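About us

Herkier is a small company which collects examples for robots that must learn to use their hands. We began in one rented room in Plallville, and we are still in the same building, only two floors higher. Our customers are laboratories and machine makers who already have a learning system but do not have enough material to teach it.

An example, in our meaning of the word, is one complete piece of work by an arm: it goes to a thing, takes it, moves it and lets it go. A person guides the arm through all of this. The learning system later studies the movements together with the camera views, and tries to do the same by itself. If the person was careless, the system will learn to be careless also. For this reason we spend more time on the training of our operators than most people expect when they visit us.

How we started

The company was founded by Hendrik Dijkstra and Geum-ok Ryu, who met while working on warehouse machines. Hendrik wrote the control software and Geum-ok planned the tests. They had the same complaint: the examples they received were too clean. Always one cup, always in the center of an empty table, always with the handle to the right. A system which learned from such examples could not manage when the cup stood behind a bottle.

So their first project, called Min, was made of untidy kitchens. It had 21 tasks, and Geum-ok wrote every one of them on paper before anything was built. Some of those papers are still hanging in our corridor, with her corrections in green pencil.

What we do today

The larger part of our work is now done in simulation. Our kitchens are drawn and computed, and the operator moves the simulated arm with a hand controller. We have 132 room layouts, and each can be filled in many different ways. Things lie across each other. A plate covers part of a handle, a knife is placed at an angle, a twig decoration takes up the space where the arm would like to pass. We choose objects that have no business together, because in homes this is quite normal.

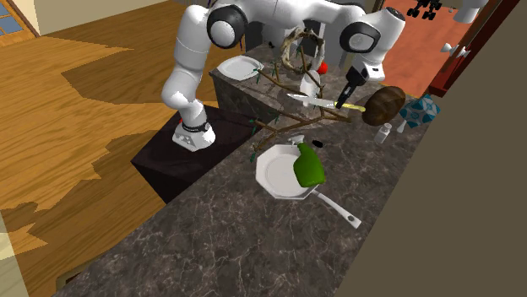
Every task is given to at least two operators, and they are not allowed to watch each other's attempts before they finish. We want to have different ways of doing the same thing. One person takes a knife from above, another one first makes room beside it. Both can be correct, and a learning system gains from seeing both.

We also keep the failed attempts. They are stored apart from the good ones, and an operator writes one short sentence about what went wrong: slipped from the fingers, touched the plate, came down too early. In the beginning we were deleting such attempts, and Natsumi Kobori convinced us to stop. She was right, and today several customers ask for the failures first.

For customers who need real arms, we have a second room with 2 work places. Real recordings are slower and more expensive, and we say this openly in the first meeting. Often a mixed order is the better choice — mostly simulation, with a smaller real part for checking.

The people

Hendrik Dijkstra is responsible for the software and for the building of new rooms. Geum-ok Ryu leads task planning. Natsumi Kobori checks the quality of each delivery and has the right to send it back, also when the customer is already waiting. Nam-gil Moon trains the operators. New operators stay with him for the whole of their first month, and their recordings from this time are not sold. Hemi Prendergast answers the customers and prepares the contracts.

Our present work

Since March we are working on Indurura, our largest collection until now. It has 231 tasks in kitchens and dining rooms, with written instructions in everyday words, the way a person at home would say them. The first part is ready and can be ordered. For the second part, Geum-ok is still collecting suggestions, mainly for drawers and for soft things like cloths and bags.

If you would like to visit us or see a sample of our recordings, please write to Hemi by the contact form. Visits are possible in the afternoon, from two o'clock — in the mornings the operators need the rooms quiet.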